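Courses > Modern Migration History > Unit 2 > Handout 3

Post-war assisted passages: reading the records

Handout 3 looks at how a receiving country kept its own paperwork on assisted migrants. We use the Wattimena papers, a set of 1,188 application files held in the Itside reading room. Please read the introduction to the catalogue before the seminar.

1. What an assisted passage was

The state paid most of the fare. In return the migrant agreed to stay for a fixed term, usually two years, and to take work where it was offered. Anyone who left early could be asked to repay the cost. Single men under a set age were favoured at first, and families came later, once there was housing for them.

2. What is in a file

A full file has an application form, a medical report and a note of the interview. Many are incomplete. The interview note is often the most useful sheet, as officers wrote down reasons for refusal there that do not appear in the formal letter.

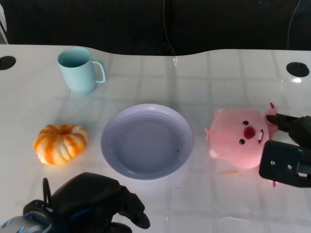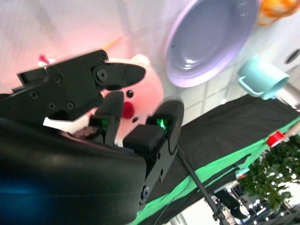 3. Problems with the evidence

- Occupations were recorded under 17 headings, and clerks did not use them in the same way. "Labourer" covers a great deal.
- Wives were entered on the husband's form — their own trades are mostly missing.
- Spellings of names change between the form and the passenger list.
- Refused cases were kept for a shorter time, so they are under-represented.

4. For the seminar

Choose one file from the Prusten series and one from the Sinis series. Compare the interview notes and write a page on what each officer seems to have been looking for. Give file references in full.

Handout revised May 19, 2026

We use cookies to keep you signed in to the course pages. Accept | Settings

Contact the course office | Copyright and reuse | Back to top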